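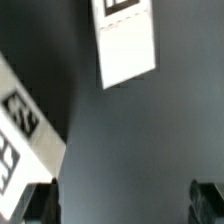 Can a small town leave its electric company and buy its power somewhere else?

In many states it can, under a law that allows towns to buy electricity together for their residents. The wires stay with the old company, and only the supply on the bill changes.

Candela Lorente has worked with this kind of arrangement for most of her career. She grew up in Spain, studied engineering there, and came to the United States to work for Peñalver, a small consulting office that helps towns to write their supply contracts. I met her on a Wednesday in a coffee place near the bus station, where she had two hours between one public meeting and the next.

I asked first why the meetings are so long. "People come with the bill in the hand," she said. "They want that I explain the bill, and this is fair, because the bill is very badly written. After that we can talk about the contract."

The bill has two main parts. One is for the delivery, and it pays the poles, the wires and the crews that go out after a storm. The other is for the supply, the electricity itself. When a town joins a buying program, it makes a choice about the second part only. Lorente told me that she repeats this sentence at every meeting, and that in every meeting a person asks afterwards who will come when a tree falls on the line.

The program she was explaining that evening is called Mistasari. It was started by two neighboring towns and has now 1,730 household accounts. By the standards of this business it is a small number, and she does not hide it. "A supplier looks at us and sees a small customer," she said. "So we must be an easy customer. We give clean data, we answer fast, and we don't change our opinion in the last week."

The basic product of Mistasari contains more wind and solar power than the state requires. There is also an option of 100 percent renewable supply, for which a household must sign up on its own. I wanted to know how many people do this, and she preferred not to give a figure before the report in September. She only said that it was fewer than she had hoped and more than the town manager had expected.

The town manager is Keith Hollis, and I spoke with him later by telephone. He was against the idea in the beginning. "I had three questions," he told me. "What happens if the supplier goes broke, what happens if the market price drops below ours, and how much staff time will it eat? I got a good answer on the first one and a decent answer on the third."

And the second? "On the second one I got the truth," he said. "If the market goes down, we're paying more for a while. You're buying a steady price."

Lorente agrees with him on this point, and she is a little impatient with advocates who promise savings. The contract that Mistasari signed with its supplier, Jeltex, fixes the price for two years. In the first winter it was lower than the price of the old company. In the spring it was higher. "I received angry letters in the spring," she said, "and in the winter I received no letters at all."

Residents are enrolled automatically, and this is the part which makes the most discussion. A letter arrives, and who does nothing is in the program. Anybody can leave later without a fee, but not everybody reads letters. I said to her that this seems a weak point. She thought about it — she had her coat already half on — and answered that she would prefer a second letter and a phone line open in the evening. Without automatic enrollment, in her opinion, the group would be too small to receive any offer. Hollis wants the second letter too, and he has asked for money for it in the next budget.

We talked also about a local project, the Drovosel solar field, planned on a former gravel pit at the edge of town. It has its permits, but it waits for its connection to the grid. Lorente would like that the program buys from it directly. For the moment this is not possible, as the developer cannot promise a date and the supplier doesn't accept a contract without one. "Everybody in the room wants this field," she said. "The line for the connection is long, and we are standing in it like the others."

Her bus to the next town was leaving at six. Before she went, she asked me to write down that the phone number for leaving the program is on the back of the letter, in the last paragraph. She has asked to have it moved to the front.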